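How to Track Down a Gripper That Closes on Nothing

If you run a two-arm cell on packing jobs, sooner or later you'll get the fault I've come to think of as the phantom grasp. The arm goes down into the box, the gripper shuts, the controller reports a good hold, and up it comes with nothing in it. The rest of the program carries on happily. It will place the nothing, release the nothing and go back for more!

We had this in April on our Windon cell, which was running the box-unpacking routine from the Kondley task library. I love a good fault hunt, and this one taught me enough that I want to set the whole thing out so you can do it in an afternoon. Ours took two.

What you need

A cardboard box of the kind you normally run, a few pieces of foam, a small block of wood, a couple of binder clips, and access to the gripper log. We use Henao controllers, where the log is under Tools > Grip History. Other makes will call it something else.

Before you start

Put the cell in reduced speed and keep it there until the last step. Check that the stop button works by pressing it, with the arms moving. Keep people outside the reach of both arms, including the one you aren't testing. The second arm is easy to forget when you're staring into a box.

Step 1. Set up a box you can repeat

Mark where the box goes and fold the flaps out of the way. Clip down any cloth on the table so it can't ride up under the box. Use things of different stiffness inside, as foam squashes and wood doesn't, and that difference is going to show up beautifully in the log.

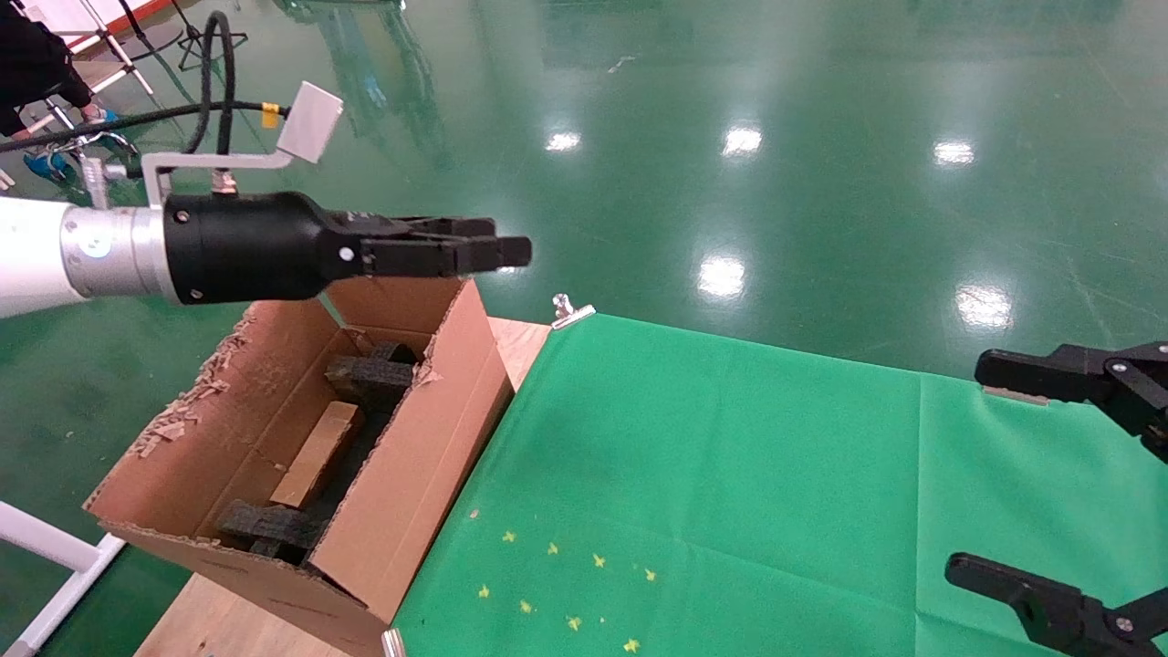
Fingers closed over the far wall of the box, with foam and a wood block inside.

Step 2. Pull the log before you change anything

I can't say this loudly enough. Our log held 3,132 grasps, and the first thing I wanted to do was clear it and start fresh. Don't! Export it, then sort by finger gap at close. A real grasp on the block gives you a tight cluster of values. Foam gives you a wider smear. The phantom grasps sat in a heap of their own, right down near zero, and the controller had passed every one of them.

Step 3. Check the hold threshold

The controller decides it has hold of something by watching motor current. If the threshold is too low, fingers pressing against each other look just like fingers pressing on a part. Ours was set to 100 (the Henao scale has no units, which drives me up the wall). Raising it to 400 got rid of most of the false holds, but then soft foam started being reported as a miss. So threshold alone wasn't going to do it.

Step 4. Test against the flaps

Now for the sneaky one. Jog the arm by hand into the box near each wall and each flap, slowly, and watch the side load reading. A gripper leaning on cardboard picks up load before it gets anywhere near the part, and on our software that load was being added into the grip reading. A flap that stands up a bit differently from one box to the next is enough to move the number.

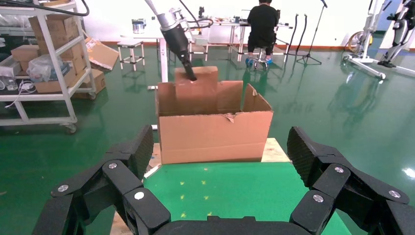
Do every flap, and write the readings down as you go. Worn cardboard is worth testing as well as new, so hang on to your tatty boxes. We got our clearest bad readings at the tall flap - I'd been sure it would be a corner.

Step 5. Add a gap check

The fix is two conditions instead of one. Current has to be over the threshold, and the finger gap has to be larger than your thinnest part would leave. In Flildale scripts it's one extra line after the close command. We put the threshold back to where foam was reported properly and let the gap check catch the empty closes.

If the gap check fails, stop the arm where it is. Please don't have it retry automatically until you know it isn't pushing on the box. A retry against a flap just pushes harder, and you can shove the whole box into the other arm's path.

Step 6. Zero the side load

Run the zero routine with the gripper hanging free and the cables in their normal position. A cable that's pulling on the wrist will spoil the zero, so look at the slack through the full range of movement first.

Step 7. Run it again

Repeat the same box at reduced speed, then with a different one, and compare the new log with your export. If the heap near zero is still being passed as good, go back to step 5 and check that the gap is being read after the fingers stop moving. Ours was being read too early the first time, and I spent a very happy hour blaming the wrong cable.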